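Accueil | Articles | Index | Catégories | Aide

Enfichage partiel (assemblage robotisé)

Mis à jour en août, par Mounir Salem

L'enfichage partiel, ou fausse insertion, désigne en assemblage robotisé un défaut dans lequel un composant à connecteur linéaire est considéré comme monté par la commande alors qu'une partie de ses contacts n'a pas atteint sa profondeur nominale. Le terme s'emploie surtout pour les barrettes de mémoire vive et, par extension, pour les cartes d'extension. Il se distingue du refus d'insertion, où le composant reste au-dessus du connecteur et où l'anomalie est en général détectée par le simple dépassement de hauteur.

Mécanisme

Une barrette de mémoire s'insère par translation perpendiculaire à la carte mère. L'effort n'est pas constant pendant la course. Il reste faible tant que le circuit descend dans les glissières d'extrémité, puis croît fortement au contact des lames du connecteur et retombe lorsque les loquets se referment dans les encoches latérales. Un opérateur appuie successivement ou simultanément sur les deux extrémités et perçoit le verrouillage. Une pince à deux doigts parallèles applique au contraire l'effort en une zone unique, proche du milieu de la barrette si la saisie est correcte.

Lorsque la saisie est décalée, l'effort produit un moment autour de l'axe transversal. L'extrémité la plus chargée descend la première et se verrouille. L'autre reste en retrait, et le frottement dans la glissière augmente avec l'inclinaison. Au-delà d'un certain angle, la barrette se coince et l'effort mesuré au poignet atteint le seuil d'arrêt de la commande. Si ce seuil est la seule condition de fin de tâche, le programme ouvre la pince et déclare la pose réussie.

Un second mécanisme fait intervenir le glissement. La barrette remonte entre les doigts pendant la poussée, de sorte que l'organe terminal parvient à la cote programmée sans que le composant l'ait suivi. La position du robot est alors exacte et celle de la pièce ne l'est pas. Ce cas est plus difficile à reconnaître dans les enregistrements, la courbe d'effort y étant aplatie et sans pic net.

Causes habituelles

Les causes décrites relèvent de la préhension, du positionnement et du connecteur lui-même.

Le décalage de saisie provient le plus souvent du jeu de la barrette dans son support d'attente. Une usure des doigts ou un dépôt sur leur surface abaisse le coefficient de frottement et favorise le glissement. Le serrage ne peut pas être augmenté librement, les puces mémoire occupant une grande partie de la surface disponible.

Le positionnement du châssis pose une difficulté particulière dans les opérations de réparation ou de reconditionnement. Le boîtier y est couché sur la table, souvent sans bridage, et les tôles minces fléchissent sous la poussée. La carte mère fléchit également entre ses points de fixation. Un faisceau d'alimentation passant près des connecteurs peut en outre dévier un doigt ou s'interposer sous un loquet.

Enfin, un loquet resté fermé bloque la descente d'une extrémité. La symptomatologie est alors proche de celle d'une saisie décalée, et les deux cas ont longtemps été confondus dans les relevés.

Série d'Ulleck

Le défaut a été documenté en détail à l'atelier d'Ulleck, où la société Totham exploitait une cellule de remplacement de mémoire sur ordinateurs de bureau. Sur 1 310 poses enregistrées, 198 avaient été déclarées conformes par la commande et rejetées ensuite au démarrage de la machine. La première hypothèse mettait en cause les barrettes. Un échange de lot n'ayant rien changé, l'analyse s'est portée sur la cellule.

Le programme utilisait un arrêt sur effort fixé à environ 60 N, sans contrôle de la cote finale. Dans la majorité des rejets, l'extrémité située du côté de l'alimentation était en place et l'extrémité opposée restait haute de 2 mm. L'origine a été attribuée au support d'attente, dont une butée s'était décollée et laissait la barrette se décaler dans sa longueur avant la saisie. Une part des rejets, non chiffrée dans le rapport, relevait de loquets fermés.

Deux cartes mères ont été endommagées au cours de la même période. Dans les deux cas, le programme de reprise avait commandé une seconde poussée sur une barrette déjà coincée, sans dégagement préalable. Cette fonction a été retirée.

Détection

La méthode de Lecomte compare la profondeur atteinte à l'instant du pic d'effort avec une profondeur de référence relevée sur le même modèle de carte. Une pose est refusée si le pic survient trop tôt, ou s'il n'est pas suivi de la chute caractéristique du verrouillage. La méthode reconnaît bien le coincement. Elle reconnaît mal le glissement, la profondeur étant déduite de la position du bras.

Le contrôle visuel complète cette mesure. Une caméra portée par le poignet observe l'arête supérieure de la barrette et la position des loquets, mais les doigts masquent une partie du connecteur tant que la pince n'est pas dégagée. Une caméra fixe donne une vue d'ensemble du châssis et permet de repérer un déplacement du boîtier, avec une résolution insuffisante pour juger d'un écart de hauteur. Le module Vanus combine les deux vues et impose un retrait de la pince avant l'acquisition de contrôle.

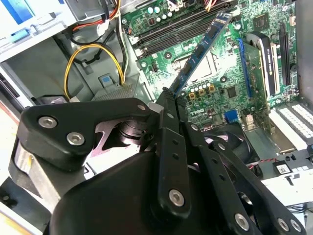 Barrette tenue par la pince au-dessus de la carte mère.

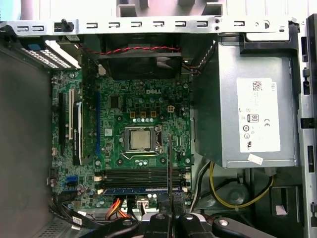

Carte mère et connecteurs mémoire vus de dessus.
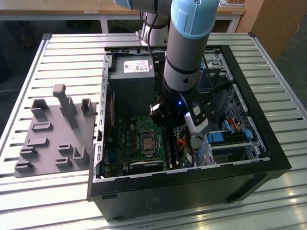
Bras au-dessus du boîtier couché, plateau de fixation à gauche. 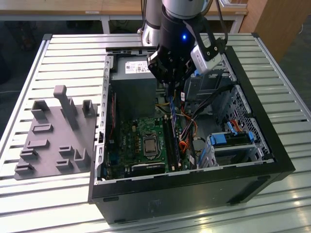
L'éclairage influe sur la fiabilité de ce contrôle. Les tôles nues et les capots métalliques renvoient des reflets qui peuvent être interprétés comme une arête de circuit. Le réglage de l'exposition se fait sur la zone des connecteurs, quitte à saturer le reste de l'image.

Prévention et reprise

Les mesures retenues à Ulleck portent d'abord sur la préparation. L'ouverture des loquets est vérifiée avant la saisie et le boîtier est bridé sur la table. La barrette est recalée contre une butée dans le support d'attente, puis présentée au connecteur sans effort vertical jusqu'à l'engagement du détrompeur. La poussée finale s'effectue doigts fermés, en deux appuis alternés près des extrémités, de manière à supprimer la dépendance au point de saisie.

En cas de coincement, la reprise comporte l'arrêt de la poussée, l'ouverture des deux loquets et l'extraction complète du module. Une nouvelle tentative n'est admise qu'après inspection des contacts. L'alimentation du poste reste débranchée pendant toute l'opération, y compris lorsqu'un opérateur intervient à la main dans le châssis ; le bras est alors placé en arrêt de sécurité, la simple pause du programme n'étant pas considérée comme suffisante.

La mise sous tension avec une barrette en biais peut mettre en contact des pistes voisines du connecteur. Le test de démarrage ne doit donc pas servir de moyen de détection principal.

Articles connexes

Arrêt sur effort
Compliance passive
Détrompeur
Glissement de préhension
Module Vanus
Refus d'insertion
Support d'attente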